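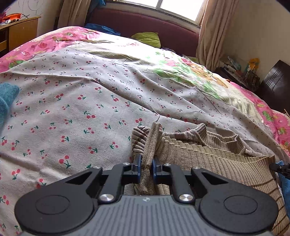 Ticket 176: Knit sweater does not fit the closet box after folding
Status: open, waiting for reply
Product: Andgate closet box, size 2
Opened: 3 June 2024

Problem
I bought the closet boxes from Kodside in February and most of my clothes go in well. The ribbed sweaters do not. I fold as the card in the box says, sleeves to the back and then in thirds, and the lid stays open at one corner. When I push it down, the knit gets a hard line over the chest.

What I tried
1. Folding in half instead of thirds. Too wide for the box, the side wall bends out.
2. Rolling from the bottom. It fits, but the collar comes out twisted.
3. Folding on the bed and not on the table. Better, the ribs do not slide so much.
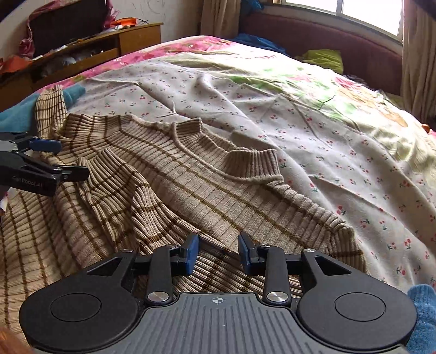
The sleeves are the main difficulty, I think. On a thin shirt they lie flat behind the body, but in a thick rib every layer adds height and the package becomes fat in the middle. My beige one has a brown windowpane check, so I can use the lines of the check as a guide and fold along them. With this the edges are straight, but the height is the same as before.

Reply from Kodside support, Astbridge
Thank you for the clear report. Please lay the sleeves straight down along the sides, one on each side, so they do not cross. Then fold up from the hem two times only. Does the lid close?

Update from customer
It closes now, with a small push. The line over the chest is gone, there is a soft one lower down – I can live with it. One more question: may I put two sweaters in the Bhatia drawer insert, or is it only for shirts? The label says 100 percent cotton lining but nothing about weight.

Status changed: first question solved, second question sent to product team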